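**Ticket: policy stalls when both arms are over the fruit baskets**
Project: Clilus, bimanual sorting
Opened by: Yamila Salinas
Status: fix merged, keeping open for the long run

Symptom: with the chunked policy trained on all 1,448 demos, the left arm hovers over its basket and never commits. The right arm does the same on maybe every other try. Training loss looks great, which is what makes this one so fun to chase!

Tried so far:

- Retrained from scratch with a new seed. Same hover.
- Cut the action chunk in half. Worse, and jittery too.
- Swapped the wallpaper background in the augmentation set. No change.
- Replayed raw demos open loop. Both arms track beautifully, so it isn't the controllers.

Then I plotted gripper commands against time and found pauses all over the demos, right before the grasp. The operators stop to line things up, and the policy learns to stop too. It just doesn't learn to start again. 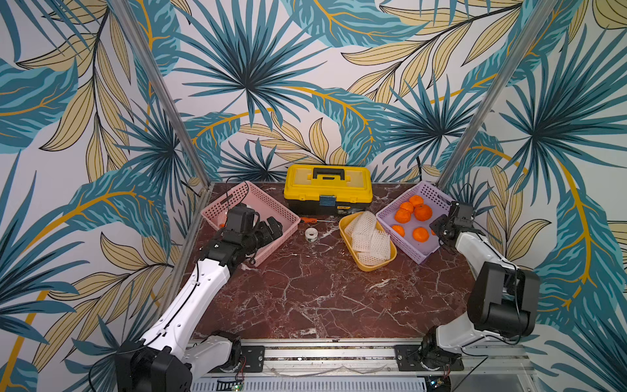 Valdir Conceição wrote back that he'd trim the pauses but leave 4 frames of each one, or the arms will come in too fast and knock the oranges. He also wants the trimming done per arm, as one often waits while the other moves.

Great call on the 4 frames. Per arm got messy because the two streams drift apart, so I only trim where both arms are still. Filter is in `veklow/trim_idle.py`, off by default.

Result: over 200 rollouts the long hovers are gone, and I'm really happy with how the handoff between reach and grasp looks now. There's still a small hesitation on oranges sitting close to a basket rim.

Next: 1,000 rollouts with the filter on, same checkpoint, toolbox and foam sleeves left on the table. Siamak Kiani has the rig until noon, I'll start after that.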